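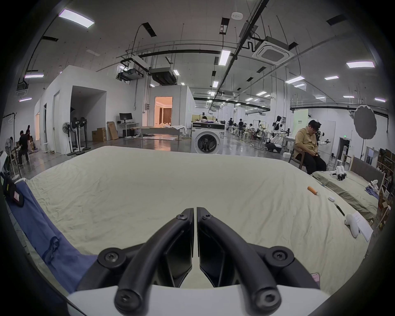

Photo: Benvinda Vieira

Ticket 307
Product: Minda fitted sheet, cream, large
Opened by: Benvinda Vieira
Handled by: Henrik Teuber, Clumar bedding support
Status: Open, waiting on customer
Opened: July 2026

Benvinda Vieira wrote:
The cream sheet on the big bed will not lie flat. I have pulled it, smoothed it and spoken to it firmly. It has folds all over, and by lunchtime it has more. The grayish-green one on the next bed, with the gray headboard, came from somebody else and gives me no trouble, so I don't think it's my technique. Your label says "wrinkle resistant." I would say it resisted for one evening in February.

Henrik Teuber replied:
Sorry to hear about the sheet. Could you measure the mattress depth with any topper on, and tell us how you wash and dry it? Please also check that the seam at each corner sits on the corner of the mattress.

Benvinda Vieira wrote:
No topper. Warm wash, then the dryer until I remember it's in there. Three of the seams were where they should be. The fourth had gone on some journey of its own and was halfway down the long side. I have moved it back. Slightly better, still not something you'd put on a label.

Henrik Teuber replied:
Thanks, that helps. Please try these in order:
1. Take everything off the bed, including anything hanging over the side. The blue cloth on the left counts.
2. Wash the sheet alone, cold, and take it out of the dryer a little damp.
3. Put it on starting with two opposite corners, then the other two.
4. Leave it overnight before judging it.

Benvinda Vieira wrote:
Steps 1 to 3 done. Clearing the bed took longer than the laundry, as it's where every pen and piece of paper in the room goes to retire. Corners are good now. The middle has a crease running the long way that I'm sure wasn't there before I got advice.

Internal note, Treasa Mac Giolla:
Long crease is probably the packing fold. Offer a steam setting, medium. If it's still there, swap under warranty, and please don't send her the leaflet again.

Henrik Teuber replied:
Please steam along the crease on medium and let us know how it looks in the morning.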